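Posted Mon 20 September

**Craft testers and part-time uploads moderator wanted - Wendex**

Wendex is a sharing site for player-built ships, rovers and stations. People upload a craft file, tag it, and others fetch it into their own save. The site has been running since the days when everything went through one forum thread, and it now holds nearly 700 craft for the Flivine parts pack alone.

We are looking for testers, and for one person to take on moderation of new uploads. You can apply for either or both.

## Craft testers

The game update planned for January changes how fuel lines and docking ports are saved. A lot of older craft will load with parts missing, or not load at all. We want to go through the most downloaded 600 before then and mark each one as working, working with warnings, or broken.

You would:

- pick up a batch of 30 craft from the queue
- load each one in a clean install, first without mods and then with the parts pack it lists
- launch it, stage it once and save
- fill in the short form on the craft's page, with the log attached if it crashed
- leave the craft file itself alone, even if the fix is obvious - the builder gets a message and can update it

A batch takes an evening or two, depending on how long your game takes to load. There is no minimum, but please finish a batch once you have claimed it, or release it so that someone else can.

Testers are unpaid. You get a tester badge on your profile and early access to the Sturuva station set.

## Uploads moderator

This is paid, 2 hours a day on weekdays, at times you choose. The work is checking new uploads for wrong tags, copied craft, missing mod lists and pictures that are not of the craft. You would also answer reports from users and merge duplicate pages. Most reports are about the Olszewski lander, which has been re-uploaded under many names, and there is a page of notes on how to deal with it.

You need to be 18 or over and comfortable writing short, polite messages to people who are cross. Knowing the game well matters more than having moderated before.

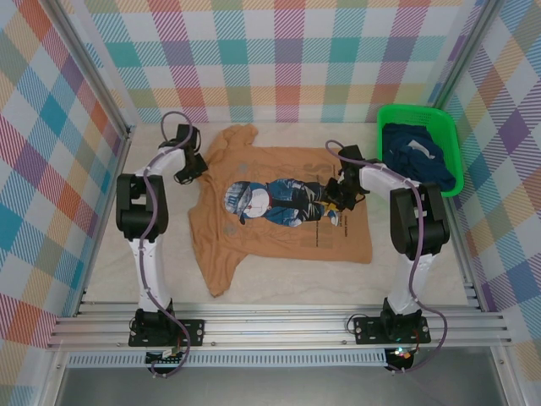 ## How to apply

Use the contact form and choose "Testers" or "Moderator" as the subject. Tell us:

- your username on the site
- which version of the game you play and on what system
- the mods you normally run
- for the moderator job, the hours you could work and a few lines on any craft page you think is badly tagged, and how you would fix it

Tester applications stay open until the queue is empty. We will reply to moderator applications by email, including the ones we turn down.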